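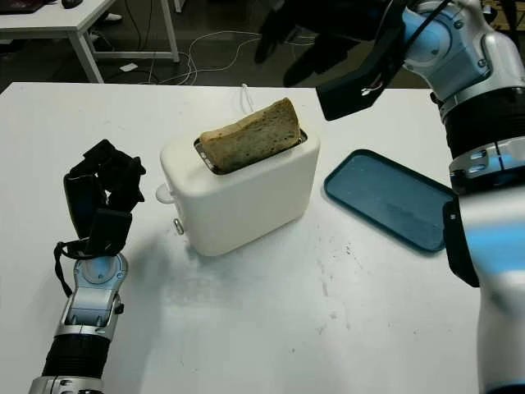 Left hand drifts after every warm start

Kastton_Rimantas
Two-armed bench cell, toast task, black multi-fingered hands. Homes fine from cold in the morning. Restart it after lunch and the left thumb comes back 2 mm out, which is plenty when your target is a slice of bread. Firmware untouched since October. I have re-zeroed it 21 times and would like a hobby instead.

anezka_s
Check the cable at the wrist before you blame the encoder. Ours had gone stiff and was tugging the hand round as the wrist turned. Cost us a week and one new encoder, which is now a very nice spare.

Kastton_Rimantas
It has slack. Plenty of slack. Edgars routed it himself and is proud of it.

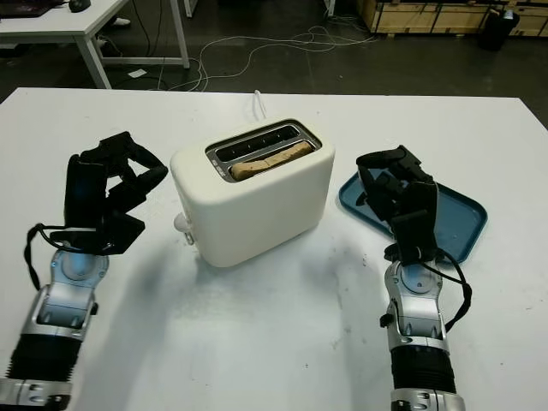
brarkon_bench
Slack is its own problem. That loop on the left wrist hangs down along the side, and the right one does much the same, so each has room to swing and catch on something. Clip it at the wrist, leave enough for full rotation, then home it again. While you're there, look inside the folds of the black sleeves. Crumbs love a bellows.

vumard71
Disagree. A swinging cable gives you random error. His is 2 mm every time, so it's a stored offset being loaded twice. Delete the warm start file and home from scratch.

brarkon_bench
Cables can be consistent. Mine are consistently awful.

anezka_s
Do one at a time or you'll never know which it was. 200 cycles each, same bread.

Kastton_Rimantas
Same bread is optimistic, Austra eats the stock. File deleted, cycles running. Clip tomorrow if Edgars can bear it.

vumard71
Keep a copy of the file!

Kastton_Rimantas
Ah.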